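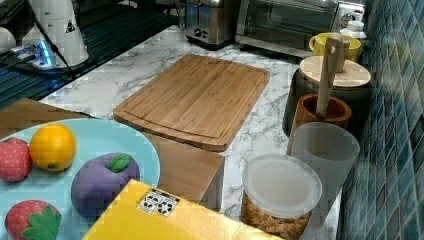
Página 6

3. Percepción y planificación sobre la encimera

El módulo de percepción recibe la vista general de la cocina y la de muñeca. La primera fija el plano de trabajo y la orientación de la tabla de cortar, colocada en diagonal respecto al plato de fruta. El veteado del mármol generaba falsos contornos en el segmentador Elex, por lo que se añadió un filtro de longitud mínima de 48 píxeles.

El planificador (Rirlow) trata la tostadora y el horno como volúmenes fijos, con un margen de 30 mm. Los recipientes junto a los azulejos se agrupan en una sola envolvente convexa. El vaso translúcido daba profundidad poco fiable y se modeló a mano.

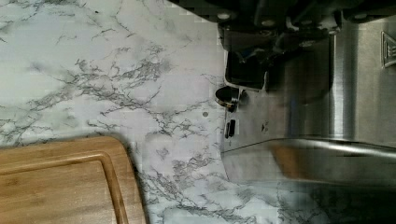 Fig. 4. Vista de muñeca: esquina de la tabla y frontal del aparato de acero.

En la vista cercana, los reflejos del acero saturan parte del mapa de profundidad. E. Mirzaei propuso usar el borde de la tabla como referencia para corregir la pose. Con esa corrección, el ciclo de replanificación bajó a unos 63 ms. Queda pendiente estimar la pose cuando la tabla sale por completo del campo de visión.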